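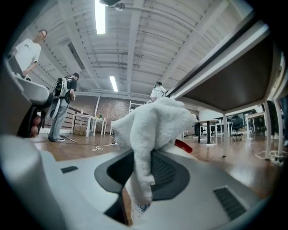
Hand-Held Gripper Work, Cloth Handling – Safety Checklist with Comments
Site: Vanthorpe, upper hall
Checked by: Azadeh Jafarzadeh
Received by: Sakda Phuthong
Date: 22 December 2021
Form 183, replaces the November form

Marks: OK / Fix / Stop

1. Floor and walking ways

1.1 Cables lie along the wall or under a cover – Fix
Comment: White cable is lying coiled on the open floor, and a thin dark line goes across the boards. A person with a rig on the back who looks down at his hands does not see them. Please put covers before the next session.

1.2 Power strips are off the floor – Fix
Comment: One strip is near the legs of the large table, in a tangle of cable. Fasten it under the table top.

1.3 No loose sticks, rods or packaging on the floor – Fix
Comment: One thin white rod. Small thing, but on glossy wood it can roll.

1.4 Distance between two working persons is 90 cm or more – OK

2. Gripper

2.1 Rubber pads sit flat, no cuts – OK

2.2 Vent grille is free of cloth and lint – OK
Comment: Towels with looped pile leave much lint. I ask to brush the grille at the end of each shift also when it looks clean.

2.3 Fingers stay on the handle while the jaws close – OK
Comment: Two operators asked if they may straighten the towel with the free hand. They may, but only with the jaws open.

2.4 Unit number can be read – Fix
Comment: Label of unit 2555 is worn. Order a new one from Trendard.

3. Backpack rig

3.1 Straps are adjusted for each person – OK
3.2 Closed shoes – OK
3.3 Rig is taken off during breaks – Fix
Comment: The rule is written in the Bririne instruction, page 6, but the page was missing from the folder. I have put in a copy.

4. Supervision

4.1 One person without a rig watches the work – OK
Comment: This person should not do other tasks on a laptop or tablet at the same time.

Result: work may continue. Points 1.1 and 1.2 are to be closed first, the others at the next check. Sakda, please sign and send one copy to Rungrueang.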